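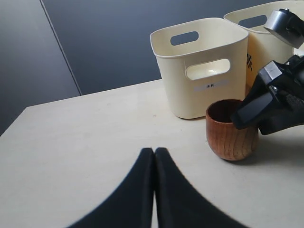
A wooden cup in front of the storage bins on the students' sorting table.

Print this page
E-mail this page

February 2019

Student robotics club opens sorting project to local schools

The Arnero student robotics club has opened its table sorting project to schools in the area. The project is called Jovow and has been run by club members in the evenings since September. It is paid for by a grant from Hestico, which also covers parts and travel for visiting teams.

The task is simple to set out. A cup, a dish and a bottle each have a labelled bin, and a robot arm has to put each item in the right one. Students write the program, choose how the arm should approach each item and keep a written log of every attempt. A full run lasts 60 seconds and is judged by 2 members from another team.

Nine teams have signed up so far, with 113 students between them. Most are new to programming. Teams can use the club's arms and tables, so schools do not need to buy anything before they join.

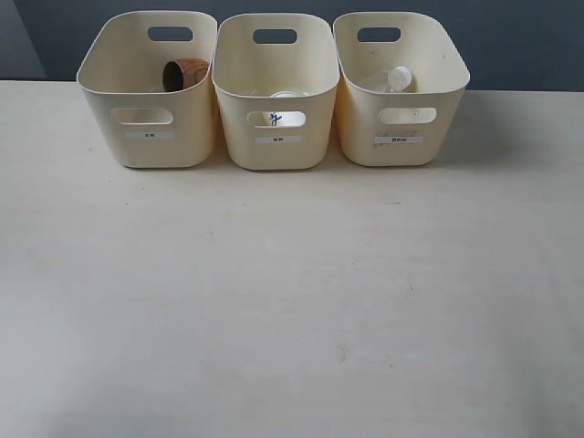 CLUBS AND COMPETITIONS

Each team starts with the same set of plastic bins and the same items. The rules allow a team to move the bins between practice runs, but they must be back in a row at the far side of the table before a judged run begins. Points are given for each item placed in the correct bin. A team loses points if a bin is knocked over or pushed off its mark.

The club will hold practice evenings at the Zeleke building until the end of term. Places are given in the order that requests come in, and each school may send two teams. An adult from the school must be present at all times when an arm is switched on.
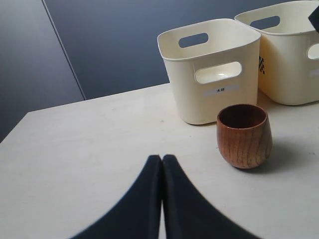

Teams are asked to begin with a single item and add the others when they are ready. The club suggests the cup, as it can be gripped from several sides. Its bin carries a label reading "木杯", which means "wooden cup", and the cup can be set down on the table just in front of it, so the first program only has to cover a short move. Teams that manage this may then try the same move from the other end of the table. The dish and the bottle come later in the course notes.

Schools that wish to enter should write to the club through the Arnero students' office. The rules, course notes and a blank log sheet are sent out with the entry form.

Ends

Print this page
E-mail this page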